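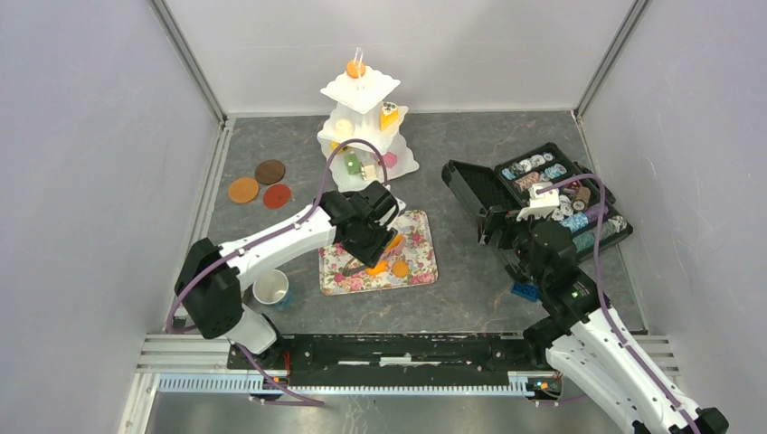 Ticket: left arm stops dead at the placemat (Skeltovis cell, tea table job)
Opened by Pacita Maglaya

Hi all, me again! The left arm keeps faulting when it goes down to pick up food off the floral mat. Wrist joint trips on "torque limit", then both arms freeze. It's done it on 49 of the last 600 picks, and the right one, working by the open black case, hasn't tripped once.

Tried so far: rebooted (no change), dropped the speed to 40 per cent (fewer trips, still there), re-zeroed the wrist twice.

Reply from Angelica Dumlao
Have a look at the purple cable, it goes right up over the wrist and down past the cake stand. I'd bet it's pulling when the wrist turns. Power off first please, then give it more slack at the elbow!

Pacita again
Done, with the stop button in. Roughly 100 picks since and no trips. Leaving this open until the new cable clips come from Trirwood.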